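Bench notes: arm cell budget, Plolladau
March 2018
Parvathi Achari
2 comments | 5 shares

Picking up from the last entry. The equipment list has to be with purchasing before anyone can raise an order, and the lead times are now the main problem. Hirvonen came back with 11 weeks on the pedestal and mounting plate. I had planned on less. If we order late the plate arrives in July, and then the arm sits in its crate in the Lenthorpe building while we pay for warranty time we aren't using.

So the first change to the plan is that the pedestal goes on its own order, ahead of everything else. It needs a drawing with the bolt pattern and the height. The bolt pattern comes from the arm manual. The height is the open question and is why I spent most of the day in the simulator.

Things that depend on pedestal height:

- reach to the lower drawers with the gripper level
- clearance between the elbow and the wall when working on top of the dresser
- whether one arm can cover the dresser and the table without moving the base

The third one decides the budget. If the base has to move, we need either a second pedestal or a rail. I had a rail down as a placeholder and no real number for it. I would like to be able to delete the line.

The sim cell has the plain walls and the wood furniture model. I left the clutter on top, because a bare surface makes every reach look easy and our real benches are never bare. The base is on the black platform next to the dresser. I stepped the platform height up and down and saved the joint positions at each step.
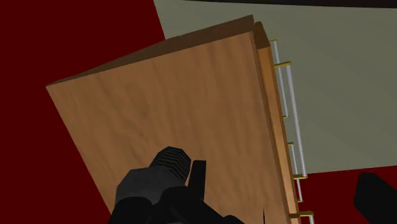

Bar handles from close in, gripper at the bottom.
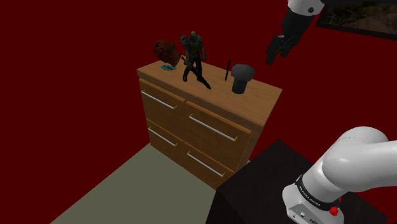
Drawers closed, gripper empty and clear of the top. 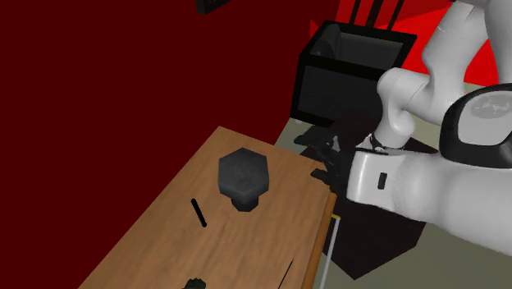 Handles first. The model has bar handles on end mounts, with a gap behind the bar, and that is the easy case. The furniture we have priced for the real cell comes with small round knobs. I went back and forth on this. Knobs are closer to what people have at home, but the stock fingers slip off them in every run I tried last month, and I don't want the first half of the project to turn into a finger design project. Proposal: buy the furniture as is and swap the knobs for bar handles on the first unit only. Keep the knobs in a bag. A set of handles is cheap enough to go on the shop account.

On fingers. The Hurkudia quote is $306 for a spare pair with the ribbed pads, shipping included. I have put in for 4 pairs. That looks like a lot on paper. We wore through pads quickly on the old gripper, and the reorder paperwork took longer than the delivery did. Asking once is less work. If the number gets questioned, drop to two pairs and move the rest to next year. Please don't drop the line completely.

Pedestal height. At the lowest setting the arm gets to the lower drawers but the wrist ends up folded near a joint limit, and there is not much left over for the pull. At the highest setting the top of the dresser is comfortable and the lower drawers are bad. The middle setting is a compromise and I am fairly happy with it. I'm asking Hirvonen for 900 mm as the overall pedestal height, with slotted holes on the upper section so we can shim it or drop it a little after install. They do slotted holes as a standard option. Adjustable legs were also offered, and I turned those down. The last adjustable stand we had drifted out of level and we blamed the calibration for two weeks.

Rail: I am taking it off. With the base in one spot the arm reached the places I care about. The part I haven't checked properly is the far back of the top surface, near the wall, where small flat items might end up. The sim lets the elbow pass closer to the wall than I would allow in the real room. Someone should rerun that with the wall padded out by a hand's width before the pedestal drawing is signed. I can do it if no one else gets there first, but I'm out for part of the week.

Bins. I had forgotten these in the last version of the list. We need open-top bins that sit on the floor within reach, and the height of the rim matters as much as anything. A bin with a thick rim is easy to detect and annoying to drop into if the wrist is low. I have listed two sizes from the general catalog. They cost very little and we can return the one that doesn't work. Color: not black, please. Dark parts in a dark bin gave the depth sensor trouble on the old bench and I expect it to do the same in the new room.

Cameras. Still planning on one fixed camera and one on the wrist. The close view of the handles is useful for lining up the fingers, but the gripper takes up a good part of the lower view, and once you are near the bar there isn't much to see past the hardware. That's an argument for a wider lens on the wrist, or for a bracket that sits further out. The bracket we can print. The lens we'd have to buy. Print the bracket first.

Room items that belong to facilities and not to us, but which will hold us up if they slip:

- outlet on the side of the room where the base goes. There is one on the opposite wall only.
- network drop, same side
- floor anchors. Building wants a drawing before they will let anyone drill.
- emergency stop on a cable long enough to reach the desk. Check the length before ordering.

State of the budget after today: rail removed, pedestal moved up to its own order, spare fingers added, bins added, furniture unchanged, handles through the shop account. Installation and training stay as separate lines. I'd still like training moved to after the pedestal is in, so that people learn on the cell as it will be used. Last time we did it on a cart and had to repeat half of it.

To do:
- pedestal drawing to Hirvonen, after the padded wall check
- ask Hurkudia whether the quote holds past the end of the month
- measure the doorway at Lenthorpe. The crate size is on the arm order and I haven't compared the two.
- confirm who signs for the early order when I'm away
- save today's joint positions in the Plolladau folder with the platform height in the file name (the last batch had only run numbers and I couldn't tell them apart)

Tagged: equipment, planning, pedestal, purchasing

Contact the lab | Copyright Plolladau bench notes | Back to top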